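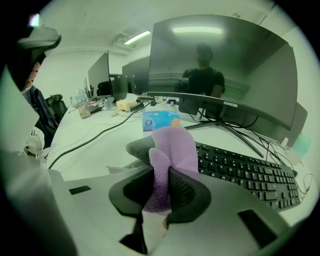

Progress report for June: the Itham desk clear-out
To: Capucine Gautier
From: Siiri Ozoliņš

Hi Capucine,

You asked for a page on how the office tidy is going and what we've done with the money so far, so here goes (I'll try to keep it to a page, but you know me).

The short version is that the main room is nearly there and the storage closet isn't. We've been through the desks one at a time, starting at the window end, and the rule has been that everything comes off the desk before anything goes back on. It's slower than I told you it would be in the spring! People keep stopping to look at things. Margus found his old notebooks from the Brolevitz job and we lost him for most of a morning.

The desks themselves are staying. I know the original plan had a line for replacing them, but once they were wiped down they looked fine, and the long white ones are a good size for two people sharing. I'd like to move that money over to storage if you're okay with it. We need shelves a lot more than we need new desks. The monitors and keyboards stay where they are too, and Rimantas has been going along behind everyone sorting out cables, which he seems to enjoy.

Now, the soft stuff. This was the part I hadn't planned for at all. When you ask a whole office to empty its drawers you get an amazing amount of fabric: scarves, odd gloves, cardigans for when the air conditioning is too much, fuzzy things that could be socks or could be something you clean a screen with. We had no place for any of it, and for the first week it just traveled from desk to desk. So we set up two bins by the door, one for things that somebody wants back and one for things going to the Grelero thrift store, and small items get picked up off the desks and sorted at the end of the day, before people go home. If it's still in the "wants it back" bin after 18 days, it moves over to the other one. There was some grumbling about that number, but I think it's fair.

Spending so far: the bins, labels, cleaning supplies and the first load of folding crates from Pētersons. The crates are great, by the way, they stack flat and the lids stay on. I've asked for a second load. Aušra has all the receipts and will send them to you with the usual form, so I won't copy them in here.

What's left to do. We have nine desks still to go, all at the far end, and those belong to people who've been there longest, so I'm expecting surprises. Then the closet. I opened it properly last week and closed it again. There are boxes at the back with no labels on them, and the light in there is out, so I've put in a request to get that fixed before we start pulling things forward. I'd also like to get the floor cleaned while the closet is empty, if the budget stretches. I'm waiting on a price.

Two things I need from you:

A yes or no on moving the desk money to shelving. Margus has measured the wall and has a drawing he can send over.

A decision on the old paper files. I don't want to shred anything until somebody on your side has told us how long we're supposed to hang on to them. They're in crates under the window for now and they can stay there a while.

One change to the schedule: I said we'd be finished by the end of the month and we won't be. The desks will be done, but the closet is going to run into July. The extra time doesn't cost anything, we're fitting it in around normal work, but I wanted you to hear it from me first.

Come by and see it if you're in the building! Afternoons are best, after three.

Siiri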